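Kitchen and Table Assistant (part-time), Wuludden House

Posted February 3, 2022

Wuludden House is looking for one part-time assistant for its practice kitchen. We are a small training center where adults who come back to daily life after an illness can practice ordinary household work again: setting a table, putting away dishes, packing a lunch. The practice kitchen opened in December and it is already used more than we planned, so we need another pair of hands.

The job is 36 hours a month, divided over mornings. The pay is 600 a month, and there is a payment of 300 after the first three months if both sides wish to continue. Travel inside Calberg is paid separately.

What you will do

You prepare the tables before each group arrives. Every table gets a paper mat, and on the mat the things for the task of that morning. After the group leaves you wipe everything, put it back in its box and write down what is missing or broken. We have more than 1000 small items on the shelves, from cups and spoons to play food, so a person who enjoys order will be happier with us than a person who only tolerates it.

You also sit with one or two participants during the task. You do not treat anybody - our therapists do this - but you give the instructions slowly, you wait, and you help when a person asks you for help.

The tasks themselves are simple to look at. A common one in the first weeks uses the mug rack and the cheese box. The cups go on the slanted pegs upside down, and the pieces of play cheese go in the white container with the hinged lid. For many of our participants the pegs are the difficult part, as the cup must be turned in the hand before it is hung.
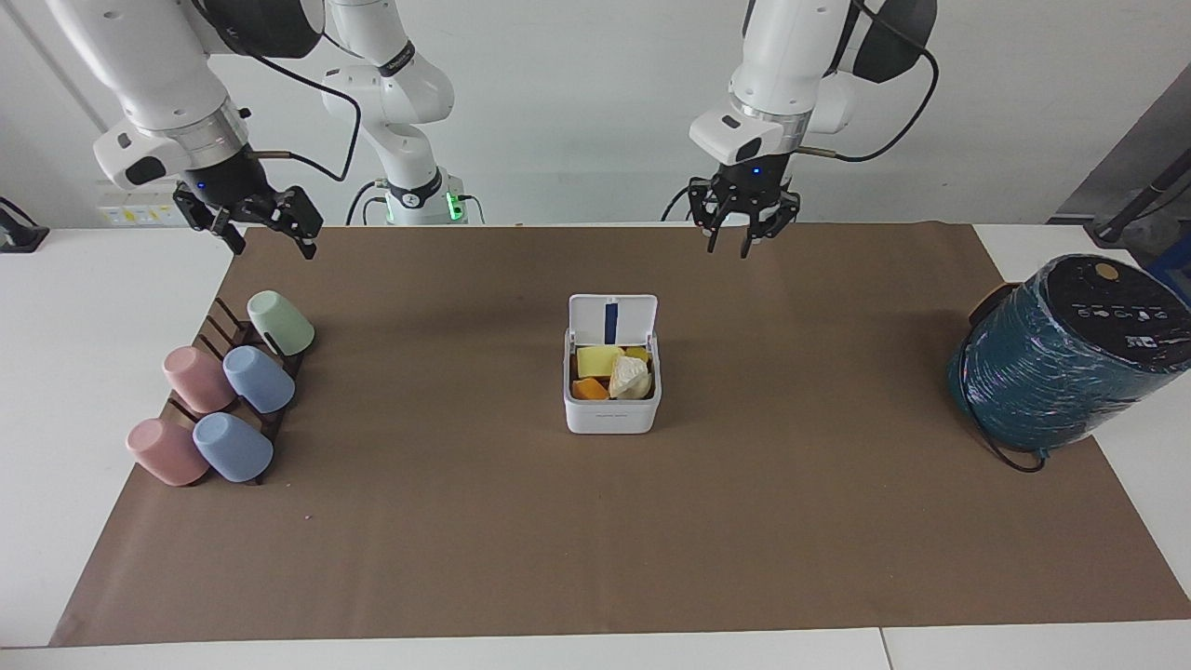
Narayanan Warrier wrote to us after his own course that he had hung cups all his life without giving it one thought, and that the first week with the rack made him quite angry. The plastic cups were a good choice, he added, for he dropped them very often, and he would like the new assistant to know that it is better to let a person pick up the cup himself. He also asked for a second rack with longer pegs. We have ordered one from Diseo and it should come before spring.

What we ask from you

You have patience and a calm voice. You can stand for two hours and carry a box of dishes up one flight of stairs. You read and write English well enough to fill in the shelf list. Experience in a kitchen, a school or a care home is welcome, but it is not required. If you speak a second language, please mention it in your letter.

Before you begin you will follow two introduction mornings with our senior assistant, Ms. Namboodiri. These mornings are paid.

How to apply

Please send a short letter, one page is enough, and tell us which mornings you are free. You do not need to send a photograph or diplomas. You can also leave the letter at our front desk in Calberg, first door on the left after the gate. We invite suitable candidates for a talk and for one hour in the practice kitchen, where you will set up a table together with us.

Questions about the hours or the contract can be asked at the front desk. Please ring the lower bell - the upper one belongs to the dentist.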